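Subject: Re: [house-services] Cups and table care in the Feletwood common room
From: Khang Doãn
Date: 2019-10-20

Dear colleagues,

Please find below the reply of House Services concerning drinkware on the light wood table.
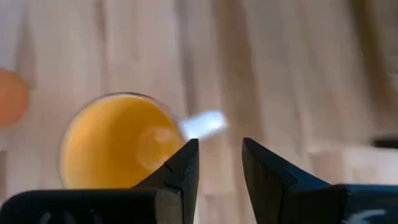
Diệp Tôn wrote:
> I would ask that we keep the cups with handles. The tumblers
> purchased in October are too hot to hold when filled with tea,
> and several members set them down in haste. Most of the rings
> on the wood date from that change. Could we also have a fruit
> bowl again?

The request concerning handled cups is approved. An order for 48 has been placed with Stüber, and the tumblers will be moved to the Fokden meeting room, where only cold drinks are served.

With regard to the table, members are asked to observe the following until it has been oiled:

Cups are to be set on a coaster or a folded napkin. Coasters are kept in the drawer beneath the kettle.

Spilled juice or tea should be wiped up at once with a damp cloth, along the grain, and the wood then dried. Please do not use the scouring pads -- they have already dulled the finish near the window.

Fruit may be left on the table during the day. Any fruit remaining in the evening should be placed in the refrigerator. A bowl has been requested from Noboru Imai, who will confirm whether the budget of 100 dollars permits it.

Oiling will take one evening, and the room will be closed until the following noon. The date will be announced on this list.

Respectfully,
Khang Doãn
House Services, Feletwood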